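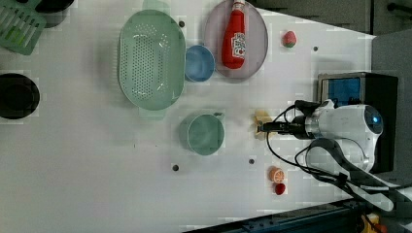 Frequently Asked Questions - Household Pickup and Storage Moves

What do you pick up?
Furniture, boxed household goods, small appliances and kitchenware. We do not take paint, propane tanks, car batteries or anything with asbestos in it. If you are not sure about an item, ask when you book.

How is the price worked out?
You pay by how much space your things take up in the truck. The smallest load is 5 cubic yards. Stairs are included up to the third floor. After that there is a small charge per flight, and it will be on your quote.

Do I need to be home?
For apartments, yes. For houses you can leave items in the garage or driveway, as long as you have sent us a list and paid the deposit.

How should I pack a kitchen?
Use small boxes and keep them under 41 pounds. Wrap plates one at a time and stand them on edge. Open bottles and fresh food can't go into storage - please use them up or give them away first.

Which areas do you cover?
Bokard, Zirkent and the north side of Dong. Trirnesora is covered on the morning run only, and the truck leaves the depot at 7:30 a.m.

Can you store my things between homes?
Yes. Units are billed by the month with no minimum stay. Give us a week's notice before you want your things delivered.

What happens to items I don't want back?
Usable items go to local thrift stores. The rest is sorted for recycling or taken to the transfer station. Last year we passed on 1,027 items for reuse.

Can I change my booking?
You can move it once for free until noon the day before. Later changes cost half the deposit.

Who do I contact about a problem?
Yichen Liang handles bookings and billing. For damage claims, write to Ruoxi Song within ten days of delivery and attach your receipt.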